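Home | Issues | Fabric Care | Rooms | Subscribe | Search

Laundry in the Living Room: Basket Placement, Floor Edges and Red Garments

The July issue of the Drilby household letter continues the series on small-space laundry. The previous part covered drying racks. This part covers the stretch between the rack and the wash, when clothes sit in a basket in a room that is used for other things. The questions readers sent in fall under two headings: where the basket should stand, and what should be in it. The wall end of the sofa is the usual candidate, as it is in our own test room at Sutherland.

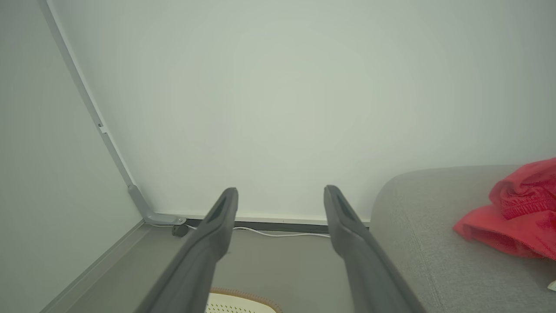
Reading time: 8 minutes
July 1, 2021

The corner by the sofa

A corner with white walls and a low baseboard is a good parking spot for a basket provided three conditions are checked first.

Clearance. Measure from the wall to whatever already stands in the corner. In the test room a slender gray metal upright follows the seam of the corner and ends in an angled bracket that rests on the floor. Feet of this type take up more floor than the upright suggests. Take the measurement at floor level, from the outermost point of the foot, and write that figure down. A basket that fits at rim height may still catch on the foot when it is pushed in.

Cables. A cable along the base of the wall should run behind the basket, never under it. A loaded basket dragged across a cable pulls on the plug, and a cable under one corner leaves the basket tilted. If there is slack, take it up at the end nearest the outlet. Adhesive clips hold on a painted baseboard if the surface is wiped with alcohol and left to dry before they go on. Leave the clips alone for two hours before putting the cable in.

Air. Keep a gap of 2 inches between the basket and the wall. Perforated sides do their job only when the holes are open to the room. The same applies on the sofa side, where upholstery can press against the holes and close them. Damp items should not go in the basket at all. Hang them until dry, then sort.

The basket

Size matters less than shape. A rectangular basket sits flush along a wall and can be turned lengthwise when the passage is narrow. A round one of the same volume projects farther into the room. Handles belong on the short ends, where they can be reached with the basket standing parallel to the sofa. The Juller tables from last year remain the reference for load: the rim should not flex when the basket is lifted by both handles at its normal fill.

Our basket is white with a brown rim, a grid of holes in the sides and a handle at each end. One bulky garment fills most of it, which is a useful reminder that capacity printed on a label says little about jackets and sweatshirts.

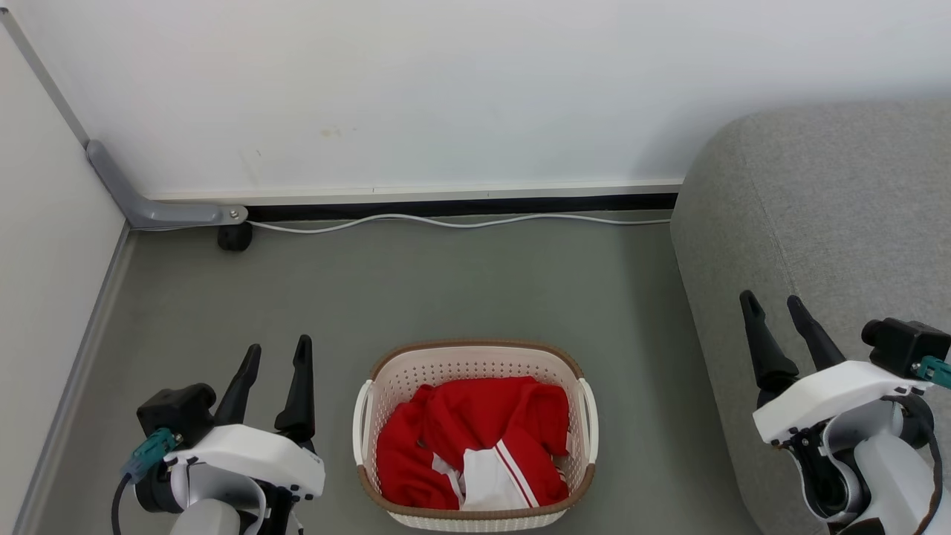 Red with white trim

Red garments with white sections account for a large share of the color transfer complaints in the Brudotus reader survey, which drew 2,774 replies. The procedure below is the one used for the survey follow-up.

1. Test the dye. Dampen a hidden red seam, press a white cloth on it for 120 seconds, and check for color.
2. If color shows, wash the garment alone in cold water.
3. Close zippers and turn the garment inside out.
4. Remove it as soon as the cycle ends. Transfer continues in a wet heap.
5. Dry it flat or on a hanger, with the white sections clear of the red.

Next issue: lint on gray upholstery, and a comparison of brush types.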